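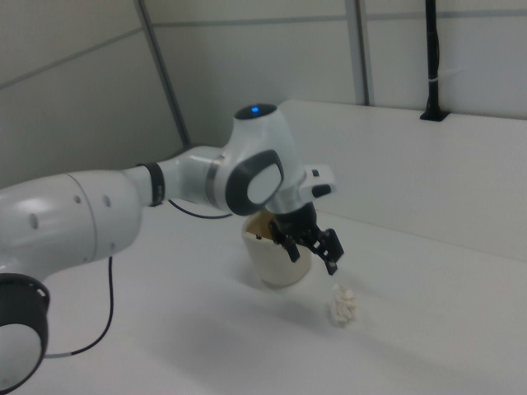 Fingers open at the rim, wad still on the table.

November, starting this at 4:10 pm and probably finishing it after dinner

OK, the pick-and-drop job is stopped, and I've put tape over the start button on the pendant so don't anybody get clever. The short version: the arm keeps going to the container when it should be going to the wad. It comes over, opens up nicely, and heads down with a finger on the rim. Then it closes on the wall of the container like that was the plan all along!

Background for Daiane, who was out this morning. Yesterday's batch ran fine, 276 cycles with two misses, and both of those were the wad getting squashed too flat to grab. I shut down the cell at the end like always. This morning I took the Gidey update (I know, I know, we said no updates in the middle of a batch, but it kept nagging me and I clicked it). Restarted, homed the arm, did the slow lap with my hand on the stop, all good. First cycle, straight to the rim.

I figured bad luck with the wad so I crumpled a new one. Same thing. Moved the wad, same thing. Ran nine in a row at slow speed and wrote down where the fingers ended up each time:

cycles 1 to 4: over the rim, stopped by hand
cycle 5: closed on the rim, container tipped, no force stop
cycle 6: over the rim, stopped by hand
cycle 7: missed everything, closed on air between the two
cycles 8, 9: over the rim, force stop on both

Cycle 5 is the one that bothers me and I'll get to it.

Things I tried that didn't help, in the order I tried them:

Power cycled the gripper. Nothing.

Swapped in the older wad detection model, in case the new one was calling the container a wad. It wasn't. The overlay had the box right on the paper, tight, high score. So the vision side knows perfectly well where the wad is and the arm just doesn't go there. That was kind of a relief and kind of not.

Checked the finger screws. Tight.

Put a strip of tape on the table, told the arm to touch one end of it, and measured how far off it landed. 32 mm, toward the container. Did it again from a different approach, same number. So it's a constant shift, and I should have done the tape thing first and saved myself most of the morning.

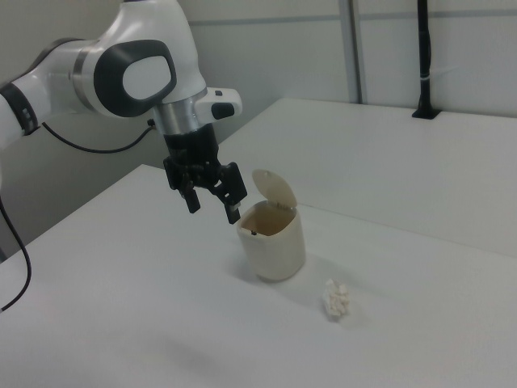 Lid up, right fingertip at the opening, wad on the table to the lower right.

Nivaldo came by while I was measuring and asked what calibration file it was using. I said the current one, obviously. He said "show me," and of course it was not the current one. The Gidey update put its settings folder back to stock, and stock points at the first calibration file it finds by name. That's the one from back before we moved the table. So every pick was being worked out for a table that isn't there anymore. Cycle 7 I still can't explain with this. I might have bumped the wad while I was setting it down, I wasn't being all that careful by then.

Pointed it back at the right file, touched the tape again, and it's within what I can measure with a ruler. I haven't run a pick yet because of the next part.

Cycle 5. The arm pushed down on the rim hard enough to tip the container and the force stop didn't trip. On 8 and 9 it did. Same speed, same program, pretty much the same spot. The Fumeck log shows the force rising on all three, but on 5 it goes up slower and levels off under the limit as the container starts to tip. So maybe the stop is working exactly as set and the limit is just too high for this job? Daiane set it when we were doing the Fomden connectors, where you really do have to shove, and I don't think either of us ever went back and brought it down for paper. There is no reason to push that hard on a piece of crumpled paper.

I don't love that we ran a whole batch yesterday with it up there. Nothing happened, but I had my hand in there placing wads between cycles the entire time, and I was counting on that stop as the backup. Going forward the cell gets paused on the pendant before anyone reaches in, including me, including when it's "just a second."

Also the container isn't fixed to the table. If it had been, we'd likely have gotten a stop on 5, or else a cracked rim. I'm leaving it loose for now. Nivaldo thinks we should fix it down with putty and he can make his case tomorrow.

To do before the tape comes off the button:

- Daiane: new force limit for the paper job, saved under its own name so it doesn't inherit from the connector one
- me: move the old calibration files out of that folder completely
- me: write to Hostum and ask if the update is supposed to wipe settings, and attach the before and after folders (I have both, the backup did run)
- me: tape touch check goes in the startup list, right after the slow lap
- Nivaldo: look over the cycle 7 log, I've stared at it too long

7:40 pm. Folder cleaned out, email to Hostum sent. Left the cell powered down. Yesterday's data should be fine since it was all before the update, but I'd like a second person to look at the file dates before we use it.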